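About Us

Dostach started with a kettle that wouldn't switch off. It belonged to a neighbor of ours in Drordale who had been told by the shop that it would cost more to look at than to replace, and we sat up half the night with it on the kitchen counter, more out of stubbornness than anything, and in the morning it went home again with a new switch in it. Word got around the street, and then it got around the next street, and before we'd really decided anything we had a waiting list taped to the refrigerator.

That was a good while ago now. These days we are a household repair and parts business with four people on the bench and two at the front, and we look after lamps, toasters, mixers, sewing machines, radios, fans, clocks and all those small faithful things that people grow fond of without quite noticing. We still get kettles, of course. We will always get kettles!

What We Do

Most of our work comes through the door in somebody's arms. You bring it in, we ask you what it's been doing (or what it's stopped doing), and we write it down in your words, because "it makes a noise like a cross goose" has told us more over the years than any fault code. Then we have a look and call you with a price before we do anything at all. If you'd prefer to leave it be, you take it home and you owe us nothing for the looking.

We also sell parts, and this side of things has grown much faster than we ever planned for. Belts, knobs, feet, gaskets, plugs, carafe lids, sewing machine bobbins, the tiny spring that jumps out of the toaster and rolls under the stove. We keep 236 different parts on the shelf for walk-in customers, and we'll happily hunt down others if you can tell us the model and be a little patient with us.
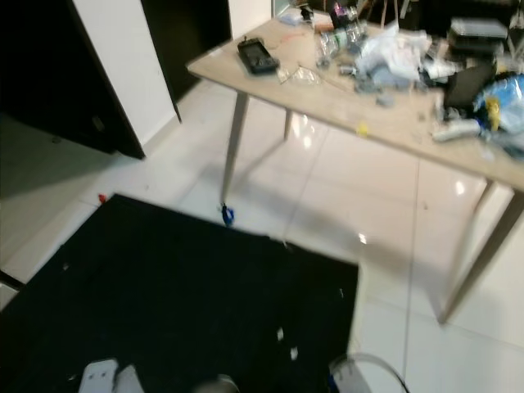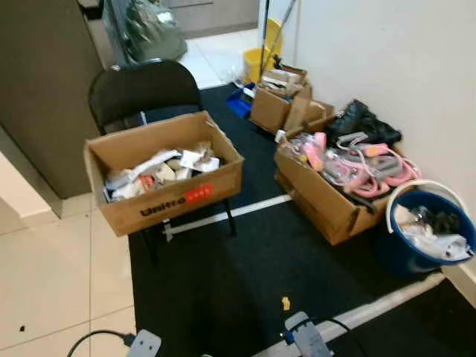
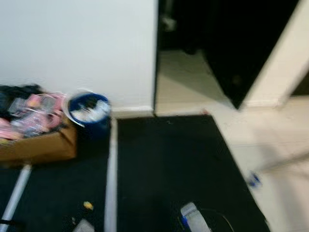

Our parts mostly come to us through Somboon, a small family wholesaler we've been buying from since our second year, and we couldn't ask for better people to deal with. They know their stock inside out and they will tell you frankly when a part is no good, even when they've got a shelf full of it. We order once a month and pack up our own mail orders in between, and we try very hard not to buy new packing material for that. A carton like the one on the black chair, with its crumpled paper and plastic wrapping, would keep us going for a fair few parcels, so if your knob or gasket turns up in a box with somebody else's name printed on the side, please don't think we've sent you the wrong thing. Open it up and have a rummage. Your part will be down in there somewhere, along with a handwritten slip telling you how to fit it.

How We Think About Repair

There's a word we use around the shop, Dristudness, and new customers always ask about it when they see it painted over the counter. It was the name of a little newsletter we used to print in the early days, and it came from a typing mistake so thorough that none of us could work out afterwards what we'd meant to say. We kept it anyway. Over time it has come to mean the particular frame of mind you need for fixing things, which is somewhere between patient and pig-headed. When one of us has been at the same radio since lunch and it's getting dark outside, that's Dristudness.

The newsletter itself is still going, in a way. We send it by email every other month now to a list of 300 readers, and it has a repair tip, a part of the month, and usually a long digression on something like the history of the wing nut. You're very welcome to join. You're equally welcome to write back and correct us on the wing nut, as several people have.

We should say that we don't fix everything. We don't take microwaves, we don't take anything that runs on gas, and we don't take phones, though there's a very good place for those two doors down from the post office and we'll point you to it. Sometimes a thing really has come to the end of its life, and when that happens we'll tell you so kindly and offer to save any good pieces for the next person who needs them. There's a blender out there somewhere running on the jug from one machine and the base of another, and we think of it often.

Evening Classes

From September through May we hold a repair class at the shop, starting at 6:30 in the evening once we've swept up. It's a small class and it fills quickly. We cover rewiring a lamp, changing a plug, cleaning and oiling a sewing machine, and how to tell a tired motor from a dirty one. You don't need to know anything beforehand. Bring something broken if you have it, and if you don't, we've got plenty. We put the coffee on, there are generally cookies, and people tend to stay on chatting long after the tools are back on their hooks.

Finding Us

We're on the mill side of Drordale, at the bottom of the hill, in the building with the green awning. There's parking behind, and if you've got something heavy just tap your horn and one of us will come out and carry it in for you. We open at 9 and close at 5, with a short break at noon when we pull the blind halfway down and eat our sandwiches. If the blind's down, knock anyway.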